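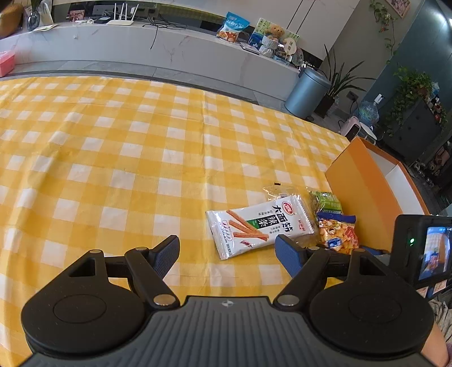 # Nappe vichy Judus, jaune et blanc

Nappe à carreaux pour grande table, vendue par Balinov dans la série Judus. Le motif vichy jaune et blanc convient aux goûters, aux buffets et aux tables où l'on pose les sachets de chips et les paquets de snacks sans sortir toute la vaisselle. Avec un comptoir clair ou un sol gris, le jaune reste la couleur dominante de la pièce.

## Caractéristiques

- Référence : 546
- Coloris : jaune et blanc
- Motif : carreaux vichy
- Longueur : 300 cm
- Forme : rectangulaire
- Finition : ourlet piqué sur les quatre côtés
- Conditionnement : à l'unité, ou par carton de 12 pour les collectivités

La nappe est livrée pliée. Les plis du transport s'atténuent après un premier lavage – un coup de fer doux sur l'envers règle le reste.

## Choisir la bonne longueur

Mesurez le plateau, puis ajoutez la retombée souhaitée à chaque extrémité. Une retombée de 20 à 30 cm suffit pour un repas assis. Pour un buffet, on peut descendre plus bas du côté des invités et laisser l'autre côté plus court, ce qui facilite le passage et le rangement des cartons sous la table.

Sur une table de 240 cm, le modèle de 300 cm laisse 30 cm à chaque bout. Pour une table plus longue, posez deux nappes en les faisant se chevaucher sur un ou deux rangs de carreaux. Le raccord se voit peu si les lignes sont alignées.

## Entretien

- Lavage en machine à 40 °C, avec des couleurs claires
- Pas de chlore
- Séchage à l'air libre, à plat ou sur fil
- Repassage doux, sur l'envers

Les snacks pimentés en sauce, comme les bandes de gluten (辣条), contiennent une huile rouge qui marque le tissu clair. Tamponnez la tache avec un papier absorbant, appliquez un peu de liquide vaisselle et laissez agir dix minutes avant le lavage. Ne frottez pas à sec. Les miettes de chips se secouent dehors, avant le passage en machine.

## Dans la même série

- Serviettes Judus, vichy jaune et blanc
- Chemin de table Stadov, uni blanc
- Pinces à nappe Gunnlaugsson, pour l'extérieur

Les serviettes sont teintes dans un autre bain que les nappes et une légère différence de jaune est possible.

## Commande et retour

Les articles à l'unité partent sous deux jours ouvrés. Les cartons de 12 sont préparés à la demande – comptez une semaine. Une nappe non lavée peut être retournée dans son emballage d'origine. Indiquez la référence 546 dans toute correspondance.

Fiche mise à jour le 24 décembre 2022.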